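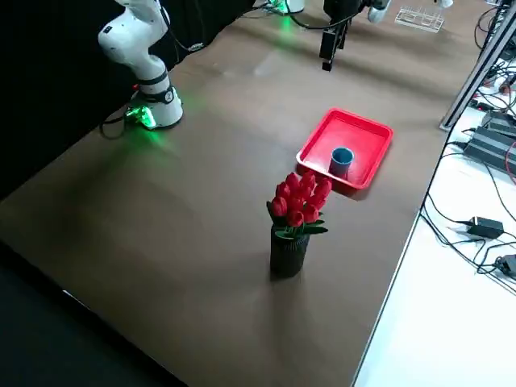 Leave the Flowers on the Work Table

By Uliana Didenko
Wednesday, May 1, 2024

Every place I have worked had a rule about the table. The wording changed but the meaning was the same: only what you need for the job goes on it. Cups went to the kitchen, coats went on the hook, and flowers, if anyone brought them, went to the front desk where visitors could see them.

I followed that rule for most of my working life and I enforced it for part of it. I now think it is wrong about flowers, half wrong about cups, and right about nearly everything else.

I should say what kind of table I mean. I don't mean a desk, which belongs to one person and can look however that person likes. I mean the shared table in a workroom, the big one where things get laid out, sorted, measured, and put back. At Dakell, where I spent 8 years, ours was the only surface in the room large enough to be useful, and people argued over it all the time. Somebody's rack of tubes would be at one end, somebody's paperwork at the other, and in between there would be a cold coffee that no one claimed.

The case for a bare table is easy to make. Things get knocked over. Liquids end up on paper. A crowded surface makes you slower, and you don't notice you're slower. I have lifted a stack of labels out of a puddle of tea, and I remember who had to print them again, which was me.

But look at what the rule does in practice. It never clears the table of work clutter. The empty boxes stay, and so do the tape, the spare caps, and the clipboard with last month's list on it, since all of that counts as work. What gets removed is the one thing somebody put there on purpose because they liked it. I've seen a vase carried out of a room and the dead batteries left behind.

Nhàn Hà ran the room next to ours and had a different rule. You could have one thing on the table that wasn't for the job. One, for the whole room, and it had to stand up by itself and be heavy enough that a sleeve wouldn't take it over. Most of the year it was a vase. In January it was usually a bowl of oranges, because flowers were expensive and the oranges got eaten, so there was no throwing out to do.

I thought this was soft. Then we had to share her room for 6 weeks while ours was being painted, and I changed my mind, though it took most of the 6 weeks.

The first thing I noticed was that people kept the space near the vase clear. They had to. If you set a box down hard next to a vase of tulips you see the water move, and you set the next one down more gently. The table was tidier than ours with something extra on it. I can't prove that the vase did it. Nhàn was also stricter than I was about boxes. But I've tried it in two rooms since, and both times the clutter pulled back from the flowers by a foot or so and stayed back.

Tulips are good for this, better than most cut flowers. Red ones especially, if the room is all whites and blacks and browns, as workrooms tend to be. They have very little scent, so the person who gets headaches from lilies has no complaint. They also keep growing after they're cut, and they lean toward the light, so by the third day they have changed shape and somebody will turn the vase. I like that. It gets people to look up from what they're doing for a few seconds. They don't last long, and you do have to be ready to throw them out while they still look decent. A vase of brown stems is worse than no vase, and I'd back anyone who wanted that off the table.

Use a dark vase. Glass shows the water, and the water goes cloudy, and then you have a small dirty thing in the middle of a clean room. Don't fill it to the top. Tulips do well in a few inches of water, and if the vase does go over, a few inches is a lot less to mop up.

Now cups. I said the rule was half wrong about these. In rooms where you aren't allowed to drink, for safety, you aren't allowed to drink, and I have nothing to add. Nor should a drinking cup be anywhere near test tubes, whatever is or isn't in them. Everywhere else, a cup is fine if it has a tray under it.

People underrate trays. A tray is a way of saying that these few things belong together and that the mess, if there is one, stops at this edge. A plain red plastic one costs almost nothing and no one can say they didn't see it. A small cup on a bare table is an accident waiting for an elbow. The same cup on a tray has a place, and it gets put back there. You can also pick the whole tray up and move it when you need the room, which you can't do with five loose objects unless you have more hands than I do.

At Karholm, where I went after Dakell, they bought 200 coasters with the company name on them. I never saw more than a few in use. They slid around, they stuck to the bottoms of mugs and dropped off halfway to the mouth, and they ended up in a drawer. One tray per table would have done the job – and it would have fit the budget with money left for flowers.

I've been told that all this is a matter of taste and that some people think better in a bare room. I believe them. I've worked with people like that and I wouldn't put a vase in front of them. But a shared table has to suit several people, and a completely bare one suits fewer of them than managers assume. Bare tables look good to whoever walks past the door. The people who are in there all day are looking at a brown surface from morning until they go home, and I don't think it's asking much to let them have something red on it.

There's also the matter of who brings the flowers. In my experience it's seldom the boss. It's somebody who passed a stall on the way in, or had too many in the garden, and spent their own money or their own trouble on the room. When you tell that person to take the vase out to the front desk, you're telling them the gift was meant for visitors. They won't argue, but they won't bring flowers again either. I did this to a colleague once, over a bunch much like the ones Nhàn used to buy, and I'd like to have that one back.

So my rule now is a short one. One thing for pleasure, standing on its own weight, well away from the edge. Cups on a tray. Everything else on the table has to be in use today, and that includes the boxes, the tape, and the clipboard. Start with the clipboard.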